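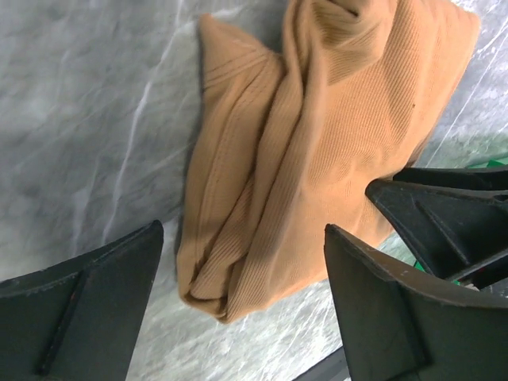 Autor: Avik Zirnelier, pesquisador em conservação doméstica de têxteis, Projeto Telano

3.2 Vincos em tecidos canelados

A Figura 1 mostra uma peça canelada, de cor caramelo, amarrotada sobre superfície cinza marmorizada. As linhas finas da trama correm na diagonal e se curvam nas dobras; o pesponto acompanha a barra em tom quase igual ao do tecido.

Figura 1. Peça canelada amarrotada.

Das 118 peças do acervo Taipe, 80 foram guardadas dobradas e as demais, enroladas. Após 14 semanas, os vincos foram classificados em 3 níveis. As barras com costura dupla foram avaliadas à parte.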